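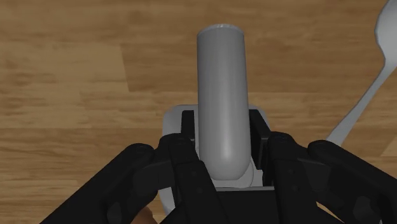

The simulated gripper at Pandholm, with its jaws on the grey cylinder. A white spoon lies on the tabletop to the right.

Visit to Pandholm: how the examples get made
15/06/2022
By Obed Korletey

Search this site Enter keywords Go
Print this page | E-mail this page

Pandholm opened its simulation floor to visitors for one afternoon, and I went with Taner Dağdelen from our own shop. We build packing lines and have never trained anything. Both of us wanted to see what people mean when they say a gripper has learned a job.

The building is behind the old freight depot. Parking is on the far side and the sign points the wrong way, so allow extra time. We signed in, got badges, and were taken upstairs by Hiwot Admasu, who runs the collection group. There were eleven of us on the tour, mostly from small manufacturers.

The group has two sets of work. One is done on real arms in the basement, which we did not get to see. The other is done entirely on screen, in a simulator they call Orach. An operator sits at a desk with a hand controller and drives a gripper over a table with kitchen things on it. The table, the objects and the gripper are all drawn by the computer. Every run is saved from start to finish, with the views and the hand movements together, and that saved run is what they call an example.

Admasu gave us the short version of what happens next. The examples go into a training job named Gezer, and Gezer tries to produce the same movements when it is shown a table it has not met before. If the examples are sloppy, so is the result. She spends most of her week looking at saved runs and throwing some out.

We stood behind Recep Karakaya while he worked. The main window on his monitor looks out along the gripper, so the black fingers come in from both lower corners and the thing being held is in the middle. The wood grain on the table is quite well done. I had expected something that looked more like a video game from years back.

Karakaya let three of us have a turn. I was slow. The controller moves the gripper easily enough, but there is no feeling in the hand when the jaws touch, and you have to judge it by eye. My first two tries went into the reject folder. Taner did better, and Karakaya kept one of his runs, which he mentioned several times on the drive home.

Some figures for those who asked me to bring them back. On the day we were there the group had 79 accepted runs of the task on Karakaya's list. Four operators share the desks. Each one changes task after a break, because Admasu found that people get into habits and all their runs start to look the same. She wants the approaches to vary - from the left, from the right, fast and slow.

I asked why not just have the computer make the movements up. Ermanno Santoro, who looks after Orach, said they have tried that for simple reaching and it is fine. For anything with an odd shape he still prefers a person. He also said that friction is the part of the simulator he trusts least, and he checks it against the basement arms whenever a new object is added.

The talk at the end was on Plindance, the tool they use to label the saved runs. It went long and the projector was dim. The labels are plain sentences typed by the operator, one per run, and a second person reads them before they are accepted. Handouts had run out by the time they reached our row.

Coffee was good. There is another open afternoon planned for October, and Admasu said the basement should be included then. You need to put your name down ahead of time with the front desk, and closed shoes are required.

Print this page | E-mail this page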